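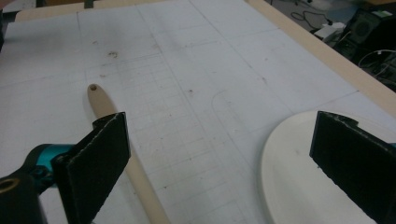 A reader of last term's notes wrote in to ask why we spend a whole session on minesweeping at all, when a ship that has been warned about a minefield can simply go around it. I was glad of the letter, and I've kept it at the top of this handout ever since, as it is the very question the port of Grastness had to answer. You can't go around a minefield when it lies across the only channel into your harbor.

So let's start with the harbor. Grastness (I am sorry for how small the map in your reader is) sits at the inner end of a long, narrow inlet, and anything larger than a fishing boat has to come in by the dredged channel. Coal came in that way, and so did flour, mail and nearly everything else the town lived on. Close the channel for a week and people began to notice in the shops. The minelayers understood this perfectly well, and it helps to keep in mind that a mine does a good part of its work just by being suspected.

Please bring three things to our meeting: the reader, your notes on contact and influence mines, and the Crabtree chart, which you can get from the department office any time before 4 p.m.

1. The sweepers

The sweepers at Grastness were mostly trawlers taken up from trade, with the Sirka as the lead boat. I have a soft spot for the Sirka, I'll admit. She was slow, she rolled badly in a following sea, and her crew had spent years dragging heavy gear over the bottom of that same stretch of water - so they knew where it snagged. When they were handed a sweep wire and told to tow it at a steady depth, they already had most of the skill they needed.

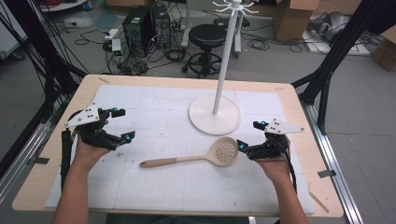
2. How the sweep was done

A moored contact mine floats below the surface on a cable, held down by a sinker. The sweep wire is towed so that it catches the cable, and a cutter parts it. The mine then bobs up, and somebody has to deal with it, usually with rifle fire from a careful distance. It sounds simple when you read it in a paragraph! In practice the tide pulled the mines down and leaned them over, and a pass made at the wrong state of the tide could go right above them.

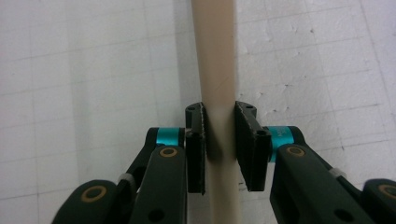 For that reason the sweeping plan was built around the tide tables, and the boats went out at some miserable hours. The November log lists 144 passes along the channel, and 12 mines cut. Students tend to look at those two figures and feel a little let down. Try to read them the way the harbor office did: every pass that found nothing was also a piece of channel that ships could use the next morning.

Influence mines were a different sort of trouble, as there was no cable to cut. The Tenunska, a coaster of just over 3,000 tons, was damaged in water that had been swept with wire that same morning.
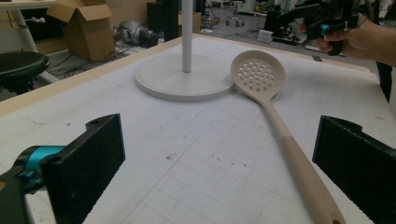 Her loss of power in the narrowest part of the channel did more harm to the port than the explosion did to her hull, and it took 2 tugs to bring her clear. I'd like you to think about what her master could fairly have been told beforehand, given what the sweepers knew and didn't know, and come ready to talk about it. A page of rough notes is plenty. We'll take up magnetic sweeps next time, so please skim the chapter on degaussing if you have a spare evening.

This site uses cookies to remember your settings. By continuing to browse you agree to our use of cookies. Accept | Manage preferences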